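March, shop notebook, Trenville

Started 7:40. Cold in here again, heater on, left the Vandell alone till the headstock had some warmth in it.

Cross slide backlash first. Measured 26 thou at the dial, way too much. Pulled the slide, nut is worn on one side only, screw looks OK except for the middle couple of inches where all the work happens. Ordered a nut from Pernero, part 3195, Glenys on the phone thinks it fits the older castings but wants me to measure the boss before she ships. Measured it. Sent her the number. Waiting.

Meantime scraped the gib. Blue was showing at both ends and nothing in the center so it's bowed. Took it down in maybe nine passes, stopped when I had decent contact along the whole length. Could go further but my wrists say no. Slide now moves with two fingers and no rocking that I can feel. Will check again with the indicator once the nut is in.

Spindle: ran it at the low speed for 20 min, then middle. Front bearing warm, not hot. Runout at the nose inside what I can read on Iolo's indicator, so fine. Chuck is another story. Three-jaw is out 7 thou an inch from the jaws on a ground pin. Tried reversing the pin, same. Tried all three pinion holes, best one is now marked with a punch dot, USE THAT ONE. Ifor says grind the jaws. I say clean the scroll first. Lots of packed swarf in there last time and I don't beleive anybody has had it apart since.

Change gears. Missing the 42 tooth. Found a 40 and a 44 in the coffee can, no help. Heledd has a Baxter the same pitch and is going to count hers tonight. If she's got a spare I'll trade her the extra follow rest. Until then no metric threads.

Belt is cracked on the inside. Went with link belt, took out links until it tensioned about the middle of the adjuster. Much quieter. The thump is gone, so that was the belt and I can quit blaming the motor pulley.
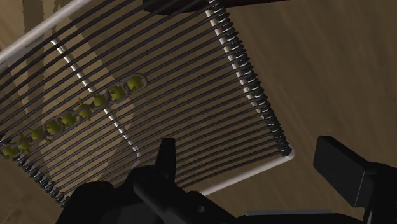

Leveling: got as far as the tailstock end. Feet are on the concrete with steel shims, left rear was carrying hardly anything. Added shim till the level read the same at both ends of the bed. Want to leave it overnight and re-check before I take a test cut, last time it settled.

Test cut plan: 1 inch steel bar, 6 inches sticking out, no tailstock, light pass, mic both ends. If taper is over a thou go back to the feet.

Sharon needs four bushings bored for the conveyor job. She'll take up to 100 more if these come out right, so don't rush the first ones. Bronze is on the shelf behind the band saw. Sharp tool, no top rake, it grabs otherwise.

To do
- boss measurement, confirm w/ Glenys
- chuck apart, scroll cleaned, re-check runout
- way oil, nearly out
- carraige lock bolt is rounded, replace
- ask Ifor for his 3/4 reamer back

Shut down 4:15. Wiped the ways, oiled, cover on.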